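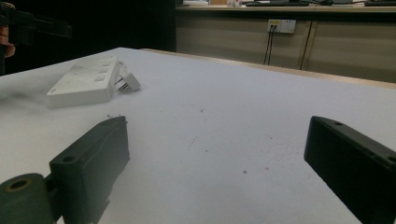

Is a flat white power strip worth paying extra for on a desk? Only if you can see it from where you sit, and even then I'd want a better reason than the colour.

I bought the Lumgate in April for the work table, after the usual promises about tidy living. It does lie flat. The row of outlets runs along the top with buttons beside them, so you can switch off one charger and leave the rest going. Fine. My old grey one from the hardware shop had a single switch and I can't say my life was poorer.

Cost me $43. The Jendenis is half that and has the same number of places to put a plug.

My main gripe is spacing. Anything boxy, a travel adapter for instance, wants to go on the very end or it hogs its neighbour. The listing says "up to 3000 joules" of surge protection, which I have no way of testing and neither do most of the five-star reviewers. The cord is 90 cm. That's short. Mine doesn't reach the wall behind the bookcase, so I've had to shift the table.

White also shows every fingerprint, and the buttons are pale grey on white, a bit hard to pick out at night.

Three stars. Would look at the Jendenis first.

Posted 5/19/19
12 comments | 4 shares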